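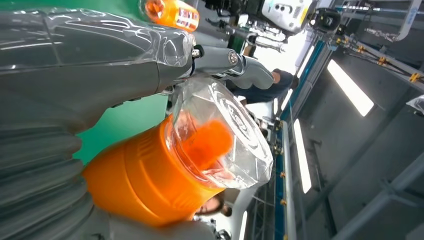

Can one kit really handle both a rigid container and a soft-sided package without a tool change?
Within limits, and the limits are pretty generous. The Rotemero kit swaps grip settings in software, so the same fingers stay on for the whole shift.

Speaker notes – Rotemero review, Brallville, 7/4/25

Open with the price. People will be wondering anyway. The starter kit from Irnonau is $3593, and that gets you the gripper, the wrist camera, the cable set and one year of updates. The arm is extra! Say that twice, it tripped up our own purchasing office.

Then how we tested. We had the kit for most of June at the Paredes shop, on the arm we already own. Mounting took 61 minutes the first time, with the manual open. The second time I didn't look at the clock, but we were done before lunch and I was grinning.

What I love:
The wrist camera. You get the view from right next to the fingers, so when a pick goes wrong you can play it back and see where contact started. I've wanted this for years.
The grip menu. There are 12 presets and they have sensible names (thank you, Irnonau). Start from "light round" for cups and jars, then bring the force up a notch at a time.
The manual – yes, really. Real troubleshooting pages, with part numbers.

What I'd fix:
The cable clip at the wrist is too tight. Ours took two people and some bad language.
Shiny plastic and clear lids. Under bright ceiling lights the reflections can throw off the camera's edge finder. Turning exposure down helped a lot. Mention that the setting is buried under "Advanced."
Support tickets go by number only. Ours was 1929, and I had to repeat it in every single email.

Pause for questions on force settings, they always come early.

If someone asks about night shifts: we only ran it with people in the room, so I can't speak to that.

If someone asks whether we're buying: we've put in for two kits, and I'm thrilled. The second is for the packing bench, pending the new power drop.

Handout with our preset values is by the door. Next slide is the wiring diagram.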